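Vorlesung Mobile Manipulation
Begleitblatt zur Exkursion: Tag der offenen Tür bei Dreler

Das Blatt ersetzt die Vorlesungsstunde im Dezember. Es fasst zusammen, was bei Dreler vorgeführt wurde, und ergänzt die Stellen, die in der Halle wegen des Lärms schlecht zu verstehen waren. Der Stoff ist prüfungsrelevant, mit Ausnahme des letzten Abschnitts.

1. Ablauf

Treffpunkt war um 9:30 Uhr am Haupteingang. Nach der Sicherheitsunterweisung ging es zuerst an den Stand mit der Zelle Reltar, danach in den Simulationsraum. Die Gruppe wurde dafür geteilt, weil im Simulationsraum nur wenige Arbeitsplätze stehen. Wer in der zweiten Hälfte war, hat die Stationen in umgekehrter Reihenfolge gesehen; die Nummerierung hier folgt der ersten Hälfte.

2. Station Reltar

Reltar ist eine Greifzelle mit einem Arm und einem Parallelgreifer. Vorgeführt wurde das Umsetzen von Kleinteilen aus einer Kiste auf ein Tablett. Der Hub des Greifers beträgt 80 mm, die Schließkraft wird über den Motorstrom geschätzt. Ein eigener Kraftsensor ist in dieser Ausführung nicht verbaut.

Beim zweiten Durchgang blieb der Arm stehen, nachdem ein Teil verkantet war. Die Zelle meldete einen Greiffehler, das Bedienpersonal quittierte, und der Ablauf wurde ab der Kiste neu gestartet. Für die Übung ist das der interessantere Durchgang: Bitte überlegen Sie, an welchen Größen die Steuerung den Fehler erkennen konnte und an welchen nicht.

3. Station Simulation

Dreler erprobt Greifaufgaben zuerst in der Simulationsumgebung Penico. Dort werden einfache Wohnräume gerechnet, in denen ein Roboter mit Greifer verschiedene Stellungen anfährt. Für jede Aufgabe werden 200 Läufe mit veränderter Startstellung ausgeführt. Gezeigt wurden die Ansichten einer mitgeführten virtuellen Kamera, dazu auf einem zweiten Bildschirm die Gelenkwerte.

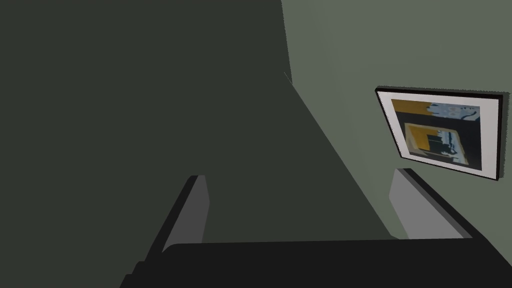
Die Kamera am Handgelenk bewegt sich mit dem Greifer mit, ihre Lage zum Werkzeug bleibt also fest. Im Unterricht nennen wir diese Anordnung Eye-in-Hand, im Gegensatz zur fest montierten Kamera (Eye-to-Hand). Der Vorteil liegt in der Nähe zum Objekt, der Nachteil im kleinen Ausschnitt. Steht der Roboter dicht vor einer großen dunklen Fläche ohne Struktur, liefert diese Bildhälfte kaum verwertbare Merkmale. Auch die glatte graugrüne Wand hilft wenig. Brauchbar sind die Kante zwischen beiden Flächen und vor allem das gerahmte Bild an der Wand: Der schwarze Rahmen hebt sich scharf vom weißen Passepartout ab, und seine schräge Ansicht enthält Information über die Blickrichtung. Die beiden Finger sind geöffnet und halten nichts, sie verdecken aber trotzdem einen Teil der Sicht. Für die Lageschätzung müssen sie maskiert werden — sonst wandern Merkmale auf den Fingern in die Berechnung der Eigenbewegung ein.

Zur Erinnerung aus Kapitel 4: Aus vier bekannten Eckpunkten eines ebenen Rechtecks lässt sich bei kalibrierter Kamera die Lage der Kamera zu dieser Ebene bestimmen. Sind nur die Proportionen bekannt, fehlt der Maßstab.

4. Übergang zur realen Anlage

Die Frage nach der Übertragbarkeit kam in beiden Gruppen. Bei Dreler werden Farben und Beleuchtung in Penico zufällig verändert, Reibwerte dagegen nur in einem engen Bereich. Verkantete Teile wie an der Station Reltar kommen in der Simulation deshalb seltener vor als in der Halle.

5. Aufgaben bis zur nächsten Übung

a) Skizzieren Sie die Koordinatensysteme von Basis, Handgelenk, Kamera und Greifer und tragen Sie die festen Transformationen ein.
b) Beschreiben Sie ein Verfahren, mit dem sich die Finger im Kamerabild maskieren lassen, wenn die Öffnungsweite bekannt ist.
c) Nennen Sie zwei Gründe, warum eine strukturlose Fläche auch für eine Stereokamera schwierig ist.

Abgabe auf höchstens 2 Seiten, handschriftlich genügt.

6. Nicht prüfungsrelevant

Die Firma Turunen, die für Dreler die Greiferbacken fertigt, hatte einen eigenen Tisch im Foyer. Das dort verteilte Datenblatt liegt im Kursordner. Besucherausweise, die noch nicht zurückgegeben wurden, bitte im Sekretariat abgeben.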